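Looking After Records and CDs at Home

Posted 7 Dec 2018

Most of the damage I see on used albums was done on a shelf. Here is what I do with mine, learned over 15 years of buying secondhand at the Tullgate record fair and sorting out other people's collections when they move.

Store records upright, like books, and fill each section so they stand straight without being squeezed. If you have to tug to get one out, the section is too full. A row that leans will warp over a summer. Put a divider every 14 inches or so on a long shelf. Check the weight before you load it up. I had 234 LPs on a bookcase meant for paperbacks, and the middle shelf sagged enough that the back panel popped off.

Keep them off outside walls and away from radiators, heating vents and sunny windows. Attics and garages are bad places for vinyl. Basements are fine if they stay dry, but leave a gap under the bottom row.

Replace paper inner sleeves with lined ones. Paper sheds dust and leaves fine scuffs on the surface. Keep the old sleeve if it has lyrics or credits on it, and slide it in behind the record. Open edge of the inner sleeve faces up, open edge of the jacket faces out.

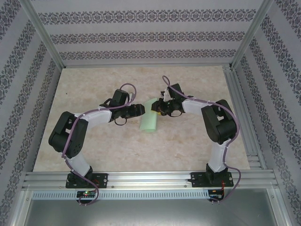
Brush before every play. Hold a carbon fiber brush lightly on the turning record for two or three turns, then sweep it off toward the edge. Wipe the brush on its handle, not with your fingers.

For a wet clean, use distilled water with one small drop of plain dish soap per quart. Wet a microfiber cloth, wring it out, and follow the grooves around. Keep the label dry. Go over it again with distilled water only and stand the record in a clean dish rack for an hour. Don't use this on old 78s until you have read up on them, and never use alcohol on shellac.

Price stickers: warm them with a hair dryer on low and lift a corner slowly. Only do this on a jacket with the record taken out. Leftover glue on a glossy jacket usually comes off with a little lighter fluid on a cotton swab. Test the back first. Skip it on matte covers.

CDs are easier. Wipe from the center hole straight out to the edge, never in circles. Cracked cases can be swapped for new ones, and the tray card moves over if you bend the side flaps gently.

Sand the rough spots on wooden crates with 800 grit before they touch a jacket. I go over mine every October when I pull everything out to dust.

Next month: splicing a broken cassette tape.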